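I have sat through a good many budget meetings in my time, and I can tell you that the one line everybody enjoys arguing over is the price of the robot. It has a picture in the brochure and a nice round figure next to it, and people feel they know where they are with it. The trouble starts further down the page, or more often on the page that was never written.

When we put together our first plan at Clivdale, for a home-help arm that could pick things up off the floor for people who find bending hard, we spent the whole of April comparing two machines. We had the Lennox and the Wenus side by side on a great long sheet, reach against reach and payload against payload, and I was rather proud of that sheet (I had coloured it in). What we had set aside for grippers, spare fingers, cables, mounts and somebody's time to fit them all came to a single line marked "sundries", and I'm sorry to say that I was the one who typed it.

Well, you can guess. The arm arrived on a Thursday, it was a lovely thing, and by the following month we were going cap in hand for more money to buy the parts that touch the world. An arm spends its days in other people's rooms, and other people's rooms are full. They have keys left on step stools, remote controls in rows, biscuit jars, teapots, and small treasures on glass that somebody's aunt would be heartbroken to see chipped. 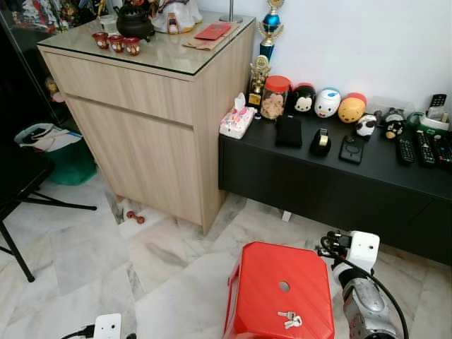
So my first plea, if you are drawing up a budget of your own this year, is to begin with the home and work backwards to the catalogue. Go and look at the sort of place the machine will have to work in. Write down the thinnest thing it will be asked to lift and the most breakable thing it will have to pass on the way there. A flat bunch of keys asks far more of a gripper than a tin of beans does, and if keys are on your list then good fingers belong in the first order, with a spare set in the same box.

My second is about people's hours. Innes Rankin, who kept the books for us at Prusdale later on, had a rule I have pinched ever since: for every 100 pounds on hardware, put 10 aside for wear and breakages before you spend a penny on anything else, and then cost the staff time separately and truthfully. I grumbled about it dreadfully. I thought it was an accountant's habit, like keeping string. But cables do rub and finger pads do go shiny, and it is so much pleasanter to open a drawer and take out a new one than to write a begging email.

I would also say, and I know this one is unpopular, that two modest arms are very often a better buy than one grand one. People like to spend up to the limit on a single machine and then find that everyone is queuing for it, and when it goes off for repair the whole project goes and puts the kettle on. We lost six weeks that way. With a pair you can at least carry on with half your work, and your newer colleagues get a turn without feeling they are holding up the show.

There is a fair argument against me, which is that funders like a clear headline purchase and get twitchy about pads and brackets. I do understand it. I have had forms sent back with "please explain" beside a perfectly sensible box of connectors. All I can say is that I now write a short paragraph for each of those small lines, in plain words, saying which job stops if we haven't got it, and I have had far fewer forms sent back.

If your own plan is still in draft, have another look at whatever you have called sundries, and ask the person who will be on their knees with the screwdriver what ought to be in there. Then give them a day or two to answer, as they will think of more on the bus home.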